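Skunetness River Guides: Progress Report to the Ferreira Fund
Covering the period from spring training to the end of September

The project trains people from the upper valley who lost work when the Eren mine closed and helps them find paid places as river and trail guides. This report covers the first full season. It sets out what was done with the grant, what is behind schedule, and what we plan to do before the river opens again.

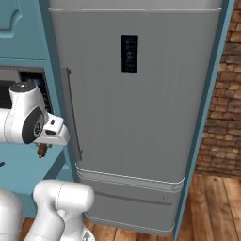

By the Skunetness project office
Report no. 2, September

Training

We took in 33 trainees in the spring. Training was split between classroom work in Eren and days on the water below the Lornusex bridge. The classroom part covered first aid, basic bookkeeping, weather and local history. The river part covered swimming in current, raft handling, throw bags and leading a group on foot around the two portages.

31 trainees finished the course and passed the river test. The other two left before the test, one for a job in the city and one for health reasons. Both have been told they can come back next year without applying again.

The swift water module ran late. Snowmelt kept the river too high for beginners through most of May, and the instructors moved those sessions into June. This cost us extra van hire, which was paid out of the contingency line. No other budget line was affected.

Trips and visitors

Guides led 47 trips on the lower section between June and September, carrying 646 paying visitors. Most were half-day trips. The full-day trip to the falls sold poorly until August, when we moved the start from 7 a.m. to 9 a.m. so that people staying in Lornusex could get there on the first bus. It filled up after that and we will keep the later start.

There were no serious injuries. One visitor cut a hand on a rock at the second portage and was treated on the spot. We have since moved the path a few yards uphill and put in a handrail. 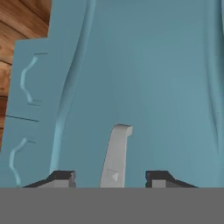 Are the guides employed by the project?
Guides are paid by the trip through the cooperative, which they joined when they passed the test. The project pays only for training, insurance and equipment during the first season. From next season the cooperative will cover insurance out of ticket income.

Equipment

The rafts, helmets and life jackets bought with the first payment are all in use. Two rafts needed patching in July. The paddles were a poor choice: the shafts are too long for the smaller boats and the grips work loose. The supplier has agreed to exchange half of them. We are asking to use the money left in the equipment line to replace the rest.

The changing hut at the put-in is not finished. The roof and floor are done, but the water connection is waiting on a permit from the Eren town office. Until it comes through, visitors change at the bus shelter, and several have complained about it. We expect the permit before winter.

Relations with the valley

We held two open meetings, one in Eren and one in Lornusex. Attendance was good at both. The main concerns were parking along the river road and the use of the hay meadow at the take-out. We have signed a simple agreement with the owners of the meadow, who receive a fixed fee for each trip. Parking is still a problem on busy weekends. 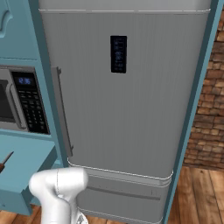
A guide wrote on the end-of-season form that the work was steady from July on, "but June was thin, and I would have gone back to picking fruit if the cooperative hadn't paid me an advance." Several other forms said much the same. We would like to make the advance a regular part of the program and have included it in the revised budget.

Next steps

Before the end of the year we will exchange the paddles, finish the hut and settle the accounts with the cooperative. Recruitment for the second group opens in January. We plan to hold the swift water module in June from the start and to use May for classroom work only.

The revised budget and the equipment list are attached. The second payment is requested on the original terms.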